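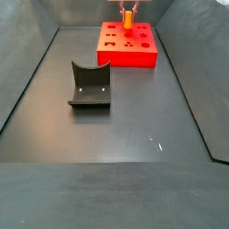 GODHOLM, July

Speaker notes, "Two Fingers, One Hole: A Gripper Comparison"
Lucinda Halvorsen, Turnerent
Slot is 18 minutes including questions. Do not do the long version.

Opening (leave the picture up while people find seats)
Yellow cylinder, red block, round hole. Toddlers do this for fun. We did it for a budget line. Wait for the laugh. If there isn't one, keep going, it's a robotics crowd and they may be taking notes.

Why this toy
Higinio Chávez wanted a machined test fixture. The quote for the fixture had a lot of opinions in it. The toy block has a star, slots, an arch and little round holes in threes, so you can make the job as nasty as you like without buying anything else. Tonight I only talk about the cylinder. Someone will ask about the star. The star is a separate talk and a separate mood.

The two grippers
Stondemel: slim metal fingers, light, closes fast, bends a little when it hits something. Espinoza: wider pads, stiff, built like a bank door. Same arm, same controller, same approach path for both. Say this twice. Last year I said it once and spent the whole Q&A on it.

What we ran
1,000 insertions with the Stondemel, 1,000 with the Espinoza. Start pose shifted a little each time. A try counted if the cylinder went through the hole without the arm tripping its force limit. Dropping it next to the hole and nudging it in with an elbow did not count, although Higinio made a case for it.

Results (talk slowly here)
The Espinoza won when the camera calibration was fresh. Very tidy, very smug. Let the calibration drift by 2 millimeters and it jammed on the rim and sat there pushing. The Stondemel fingers gave enough for the cylinder to slide over and find the edge. We had written that give down as a defect in our purchase notes. Read the purchase note out loud, it's short and it's mine.

Things I'd do differently
Put a force sensor at the wrist from day one. Log the grip height, we forgot for the whole first batch. Stop moving the block to "a nicer spot" halfway through a run (look at Higinio).

Questions I will get
Would suction do it? Probably, on the flat pieces. I haven't tried.
Which one did we buy? Both. Pause. Then explain that the Espinoza went to palletizing, where the parts show up in the same place every time and it is very happy.

Hand the clicker back. I still have the one from last year.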